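How a Little Shop Counter Works
By Marlina Krishnan

Have you ever stood at a shop counter with a coin getting warm in your hand, trying to choose between a sandwich and a chocolate bar? I have, more times than I could tell you, and I still take far too long over it! While you are making up your mind, though, have a good look at how everything is set out, for somebody has thought very hard about it.
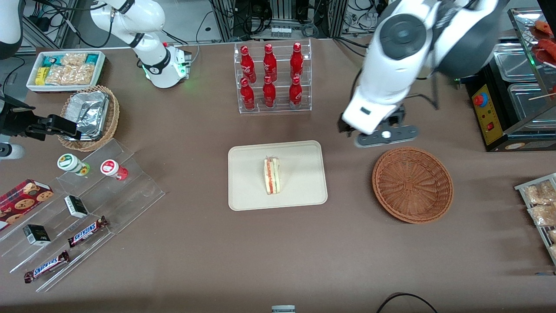
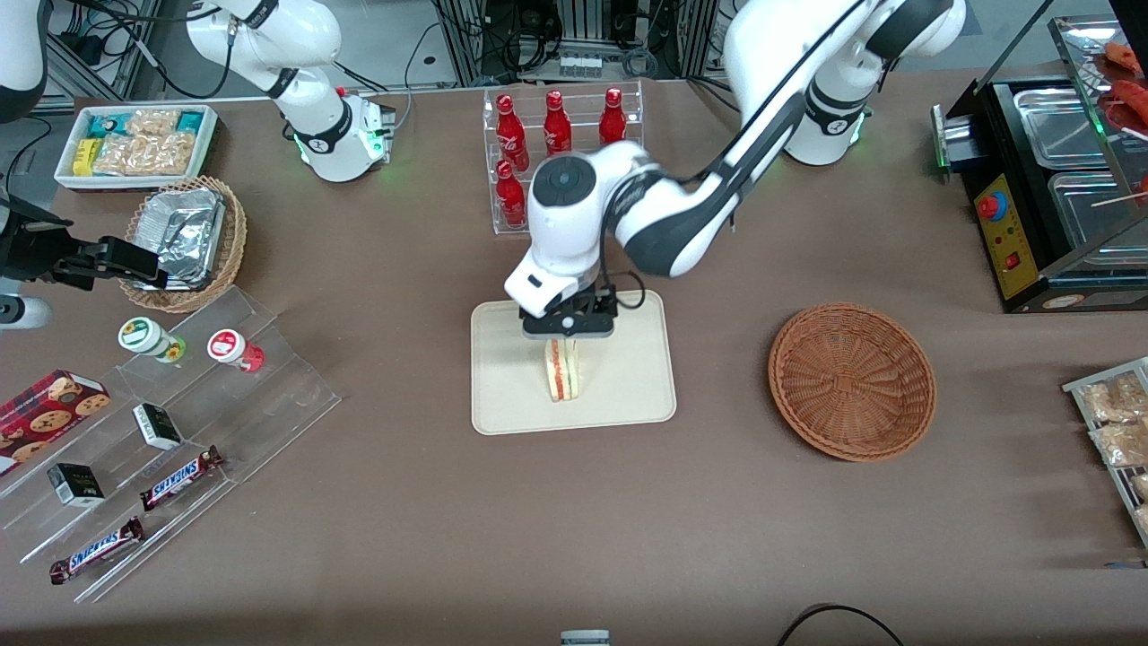
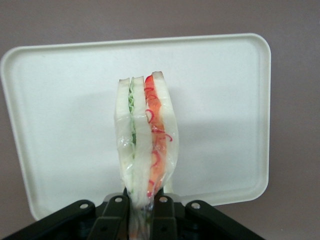
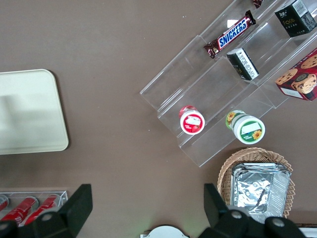 Let's start with the shelves that look like stairs. Shopkeepers call them tiered stands, and a tier is just another word for a step. If you lined up your bottles on a flat table, one behind another, the front one would hide all its friends. Lift the back row up a step and you can see every one of them – a bit like a school photograph, where the tall children stand at the back and the small ones sit on the bench.

Many of these stands are made from acrylic, a clear, hard plastic. It looks rather like glass but it is lighter, and light can shine straight through it, so the stand doesn't throw a big dark shadow over the sweets.

Then there are trays and baskets. A tray with a raised rim is handy for anything that might slide about, and a round woven basket will hold all sorts of odd shapes that refuse to stand in a tidy line (crisps are terrible at standing in line).

Now for the sandwich, my favourite part. Why is it so often a triangle? When you cut a square sandwich from corner to corner, you get one long side where all the filling shows. You can spot the green bits and the red bits before you buy it, and decide whether you fancy them. The clear wrapping lets you see in, and it keeps the bread from drying out and going curly.

You can make a counter of your own at home. Stack some books into steps, lay a tea towel over the top, and put the tall things at the back. Then crouch down until your eyes are level with the front step. Can you still see everything? If something is hiding, move it up a step and try again.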